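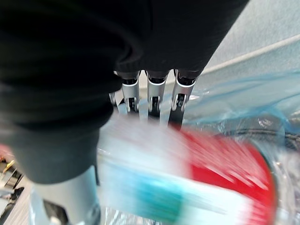 *White, red and teal packaging, on the move in the sorting room.*

**To:** Solange Dufour, Coltach Fund
**From:** Liette Bouchard, Prumska Supply Room
**Date:** Wed 7 August

Dear Solange,

It's been a really good stretch for us, and I've been looking forward to writing this one! When I sent the last report we were still sorting household goods in a hallway and hoping it wouldn't rain on delivery days. We now have a proper room, we know where things are in it, and 649 parcels have gone out to households in Flekthorpe since the grant began.

## The goods

Most of what we get is boxed and packaged stock that shops can't sell, usually because the design has changed or a carton got crushed on one corner. The contents are fine. Brandes has been our steadiest source and has moved us from a monthly drop to one every two weeks, which keeps the shelves turning over nicely.

We used to sort by donor. It made the paperwork easy and everything else hard – if a family needed dish soap, you had to remember who had sent dish soap. We've switched to sorting by the room of the house where a thing gets used. Kitchen, bathroom, laundry, bedroom, and then a shelf called "everywhere" for light bulbs, batteries and tape. The change took two long afternoons and a lot of moving things twice, and I'd do it again tomorrow. Packing a parcel now means walking along the shelves once, start to finish.

We've also begun facing the packages so the brightest panel points out. Retail boxes are made to be spotted from across a store, and we may as well make use of that. New packers pick up the layout by color well before they've learned the labels.

Some notes on what's in stock:

- Kitchen is full, almost too full. Please send anyone who can use storage containers our way.
- Laundry runs out first, every time. I've asked Brandes for more powder and fewer dryer sheets.
- Bathroom is steady apart from toothbrushes for small children.
- Bedroom is thin and will stay that way until the fall bedding arrives.

## The room

I'm so pleased with the room. It was set up as office space and we've kept that character, because it suits the work: decent light, plenty of outlets, and a floor that's easy on the knees when you're checking the bottom shelf.

The floor was the one thing we argued about. Your original budget had a line for replacing the carpet with vinyl. After living with it we'd like to leave it down. It's low-pile tile, so a single bad tile can be lifted and swapped, and the stripe hides day-to-day dust better than any plain color would. There are darker patches that need attention, and I've priced a deep clean for those. If the marks won't shift we'll replace the worst tiles and leave the rest alone.
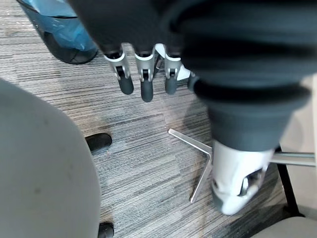
*The gray striped carpet tiles, with darker patches, and an office chair seat at the left.*

The seating is light gray and could do with a wipe-down as well, so I've added upholstery to the cleaning quote. I'd like to keep office chairs for the checking desk, where people sit for an hour or more at a time. Packers tend to stand.

Still to do in here:

1. Carpet and upholstery clean, quote attached.
2. Labels on the ends of the shelving as well as the fronts.
3. A lower table for opening cartons. The present one is a good height for me and for hardly anyone else.
4. A second paper recycling bin. We flatten an astonishing amount of cardboard.

## Money

You awarded $2,000 for fitting out the room, and $1,000 of it is unspent. The first half went on shelving, two hand trucks, label stock and the packing table mentioned above. Dropping the vinyl is what has left us so comfortable.

I'd like your agreement to move the flooring line over to cleaning and the lower table, with anything left going toward laundry powder. A yes by email is plenty. Receipts are in the same folder as last time, and I've renamed them so you can tell what each one is without opening it (sorry about last time).

## People

We have 29 regular packers on the list. The evening session filled up faster than the morning one, which surprised me, and we may add another evening before the holidays if we can get the building hours extended.

What I enjoy most is how quickly people make the place theirs. Somebody rewrote the bathroom labels in much nicer handwriting than mine. The "everywhere" shelf has gained a small section for birthday candles, and I've had three requests to include them in parcels already. Candles weigh nothing and they cheer up a box of cleaning products no end!

## Coming up

The bedding delivery is the big one, and it's bulky. I want the lower table in place and the kitchen shelves thinned out before it lands. Flekthorpe's schools have also asked whether we could do a smaller parcel for students living away from home, with a bowl, a mug, a towel and laundry basics. I'd love to try a first batch this fall, and I'll send you the packing list as soon as it's settled.

My next report is due in November. You're welcome to visit before then, and evenings are the liveliest time to come.

With thanks,
Liette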